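Ticket 436: night light from Wendis keeps dropping off Wi-Fi

Sat 20 July

Hi again, Ylva Hellström here, still fighting with this thing! The Pullico app finds the lamp, says "paired", and then loses it after 22 minutes (I timed it, twice). I've restarted the router, moved the lamp closer, and put the app on my husband's phone. Same result every time.

The kid's room, and the box with the power adapter:

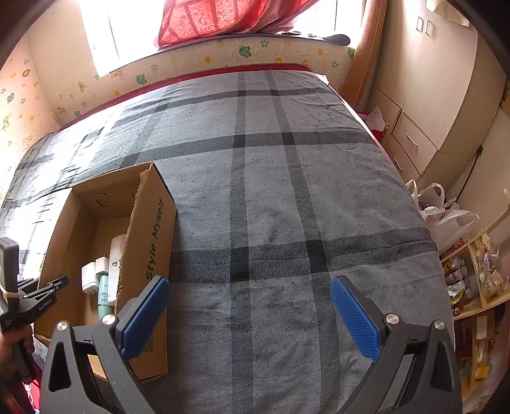
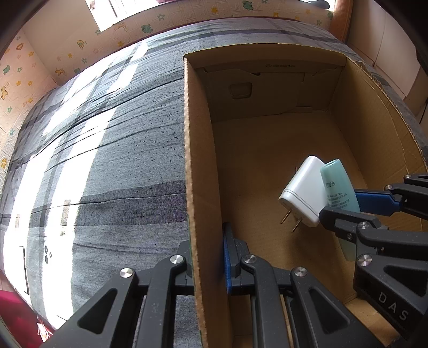
1 min read

Jarrah Rakena on your chat asked me to try another outlet, so I did that on Friday, and no luck. I also turned off the 5 GHz band, which got me one whole evening without a dropout, and then it was back to its old tricks.

The firmware page still says version 2 and the update button is grayed out. Is that normal? My sister's lamp got its update in April.

Please don't close this one yet, I'm home all weekend and happy to test whatever you send me.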